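Laundry pick-up: tips for recording demonstrations at home

Zirnuncombe workshop notes, household tasks, sheet 2
Compiled by Ravinder Chisholm. Last revised September 21, 2025.

These notes are for operators recording clothes-tidying episodes in furnished rooms. They assume the arms are calibrated and that you have already passed the table-top tasks. For charging and transport of the base, see sheet 1.

Before you start

Open or close the curtains and then leave them alone for the whole session. A change in daylight halfway through a batch is harder to sort out afterwards than a room that is dim throughout.

Lay out the garments before the base is switched on. Socks, vests and small sports tops are suitable. Avoid anything with drawstrings or loose straps until the operator has at least a full session behind them. Buttons are fine. Zips scratch the fingertips and should be closed.

Drop the garments from waist height and let them fall as they like. Do not straighten them. Operators who fold or smooth the cloth first produce tidy episodes that are of little use in training, and Carter Nguyen had to discard 118 of them in June for that fault alone.

Use a basket with a low side. A tall hamper makes the wrist fold back on itself and the arm will stop on a joint limit just as the garment is about to be released. Put the basket on the floor, clear of the sofa by a forearm's length, and shift it a little between episodes. Turn it as well if it is oval.

Picking up

Approach from above with the fingers open. Close on a raised fold of cloth. If there is no raised fold, press one finger lightly against the fabric, drag it a short way and close on the ridge that forms.

Take socks by the cuff or the heel. A sock held by the toe hangs long and tends to catch on the rim.

Do not squeeze harder than the trigger's first stop. The second stop is for rigid objects, and on upholstery it will pull threads. If the fingers close on the seat cover as well as the garment, open, lift clear and try again. Keep that episode. Recoveries are wanted and should be marked R in the log.

Where there is a deep seat, such as a chaise, bring the base in at the long side. Reaching across the cushions at full stretch gives a shaky lift, and the wrist camera sees mostly backrest.

Placing

Bring the wrist over the basket before lowering. The head camera should have a view of the inside of the basket while the gripper is above it; if the forearm hides the whole opening, back the base off slightly and come in at an angle.

Open the fingers fully to release. A half-open gripper will carry a thin sock back up with it. Wait for one slow breath with the fingers open, then withdraw straight up. The pause gives the model a clear end to the action.

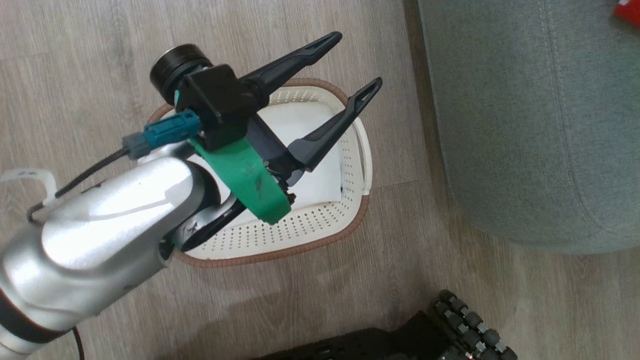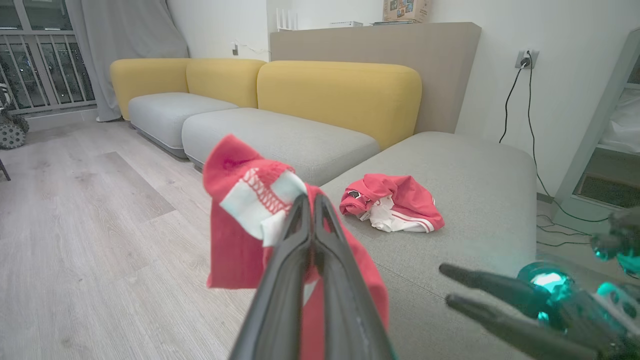
Keep the second arm out of the wrist camera's way where the task allows, but do not fold it behind the base to get it out of view. It should rest in a natural position from which it could be used. Two-handed episodes (shirts, towels, anything that needs shaking out) go in a separate folder under the Vidmar task code.

Cables

Check the connector on the gripper housing at each battery change. It works loose with repeated wrist rotation, and the first sign is a frozen wrist image while the arm carries on as normal. The software does not raise a warning for this. Look at the live view every few episodes.

Household flex on the floor should be pushed back to the skirting or taped flat. The rollers on the base will ride over a thin lead, but the jolt shows up in the recording.

Logging

Write the instruction as a person in the room would say it: "put the sock in the basket". Leave out colours unless there are two similar garments and the colour is what tells them apart.

Episodes can be up to 215 seconds. Anything longer is cut by the recorder without notice. If you are running over, the garment is too far from the basket.

Mark each episode as good, recovered or failed at the time. Failed episodes are kept but must carry the label. Do not relabel from memory at the end of the day.

Copy the session to the Anomer drive before leaving the room and check that the head and wrist folders hold the same number of files. The Ilside site uses the same folder names, so put the site letter first.

Afterwards

Wipe the fingertips with a dry cloth. Lint collects in the tip slots and softens the grip. A wooden cocktail stick clears them; do not use a pin, which marks the surface.

Wash the garments once a fortnight, without fabric softener. Softened cotton slips noticeably more, and the grip settings on this sheet were worked out without it.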